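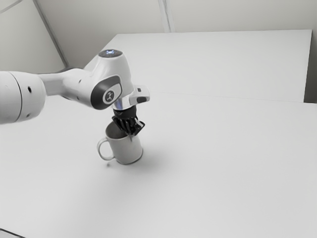

¿Merece la pena el paquete de simulación de Trelow para agarre de tazas?

Publicado por Chukwuemeka Ugwu el 14/07/2022

Estoy evaluando el paquete de manipulación de Trelow, el que incluye el entorno simulado, los modelos de brazo y pinza y la biblioteca de objetos de cocina. La licencia anual cuesta 400 euros por puesto. La tarea es simple: coger una taza gris sin asa orientada de forma fija y llevarla a otro punto de la mesa. El brazo es blanco, con pinza negra de dedos articulados.

Con la configuración de fábrica lancé 2000 episodios. El acercamiento es correcto casi siempre. El problema aparece en el contacto: cuando un dedo queda por fuera de la pared y el otro dentro de la boca, la taza vibra, gira sobre la base y a veces sale despedida. Bajar la velocidad de cierre no cambia gran cosa. He probado dos valores de fricción y el resultado es el mismo.

Lo que quiero saber antes de pagar:
¿El fallo es del motor de física o de la malla de la taza?
¿Alguien ha pasado una política entrenada con este paquete a un brazo real?
¿Hay alternativa en ese precio? Me han hablado de Garkia.

Corrección: donde pone «sin asa orientada de forma fija» quería decir con asa, pero con orientación aleatoria.

Titilayo Ogunleye

Casi seguro que es la malla de colisión. La taza de la biblioteca se distribuye con envolvente convexa, es decir, para el motor es un cilindro macizo. Visualmente hay hueco; físicamente no. Si el dedo entra por la boca, el motor detecta penetración y lo expulsa con una fuerza enorme. Con el asa pasa lo mismo, queda rellena.

Solución: descomposición convexa de la malla. Con 16 piezas tenemos suficiente para pared, fondo y asa. Conviene activar la visualización de colisiones antes de entrenar – está en el menú de depuración, desactivada por defecto – y comprobar que el interior queda libre. Después, reduce el paso de integración a la mitad y vuelve a medir. La fricción déjala para el final.

Sobre el paso a real: lo hicimos en septiembre del año pasado con un brazo parecido. Hubo que aleatorizar la masa de la taza, la altura de la mesa y la iluminación. El entorno trae una mesa gris muy uniforme y una pared lisa, y una política basada en imagen se acostumbra a ese fondo. Con unos 3000 episodios adicionales y texturas variadas el agarre por el borde quedó utilizable. El agarre por el asa, no.

El precio me parece correcto por los modelos de brazo, que están bien calibrados. La biblioteca de objetos es floja y la documentación de colisiones ocupa un párrafo.

Ogbonna_lab

Nosotros usamos Garkia y va bien. Es más caro creo. El soporte contesta rápido.

Chukwuemeka Ugwu

Confirmado lo de la envolvente, la boca estaba cerrada en la malla de colisión. Con la descomposición ya no sale despedida. Queda una vibración leve al cerrar, voy a probar con el paso de integración. Si alguien tiene los parámetros de contacto para el modelo de pinza de Jarkstead, me interesan.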